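From: Izzati Latuheru
To: cell-upkeep list
Subject: Re: Gripper checks on the two-arm table, new interval

Yoga Sembiring wrote:

> Hi all,
> After the trouble in March I'd like to move the two-arm table to the
> Fendatitz schedule. That means finger alignment every 2,000 cycles,
> and in between we trust the drift figure in the log. Last night it
> read 198 on the left and 18 on the right, both inside the limit.
> I don't see why anyone should be on their knees with a feeler gauge
> every morning when the software has the number already.
> If I hear no objections I'll change the sheet.
> Yoga

Objection, then. Sorry.

I've read the Fendatitz note twice and I still can't find what the drift figure measures. My guess is that it compares where the motor thinks the fingers are with where it thought they were last time. If so, it knows nothing about a finger that has worked loose on its screws, and that was our trouble in March. The log was perfectly happy for four shifts while the right gripper closed crooked. Ouali told us the figure would have caught it. I asked them to show me on the old log and I'm still waiting.

I'd also like somebody to explain 198 against 18. Both may be inside the limit, but they are the same model of gripper with the same fingers. A limit that wide doesn't tell me much.

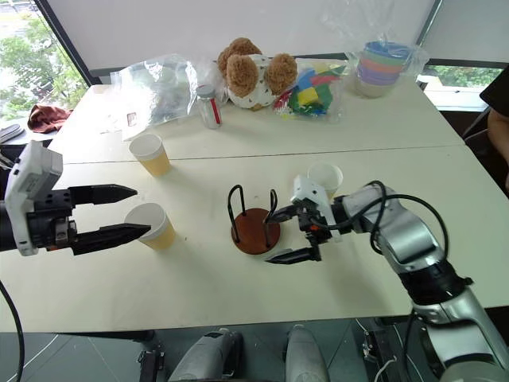 Iltenine Handling Group, Arms and Grippers

Look at the slack in the cable on the right arm, where it loops over the forearm and comes down to the black joint. The left one takes a completely different path, down past the table edge. I don't believe two cables run that differently pull on their wrists in the same way, and the schedule treats the arms as a matched pair. The white brackets at the wrists want looking at too. They aren't on the Fendatitz list at all, because Fendatitz didn't supply them.

The cups are a better test than the log in my opinion. With long pointed fingers, a small error at the wrist is a bigger one at the tip, and a paper cup will show a bad grip before any counter does. The wire loops on the wooden holder are good for checking height. I know Pratier say objects like these are "not a calibration standard". Fine, but neither is a number with no unit.

What I'd accept:

Fingers checked open and closed at the start of the day, by eye, both arms. Gauge only if something looks off.

Finger screws and bracket bolts by hand once a week, power off, and initials on the sheet. A tick is no use to me when I'm trying to find out who did it.

Cables followed from gripper to base with the arm at full reach. At rest they always look all right.

Full alignment at 2,000 cycles, as Yoga wants. I've no quarrel with that part, provided it comes on top of the rest.

Please leave the current sheet up until Ouali have answered about the old log. If they can show the figure moving before the finger went, I'll drop the morning check and say so on this list. I don't expect to have to.

Yoga, could you send me the raw log for the left arm, with the headers left in this time?

Izzati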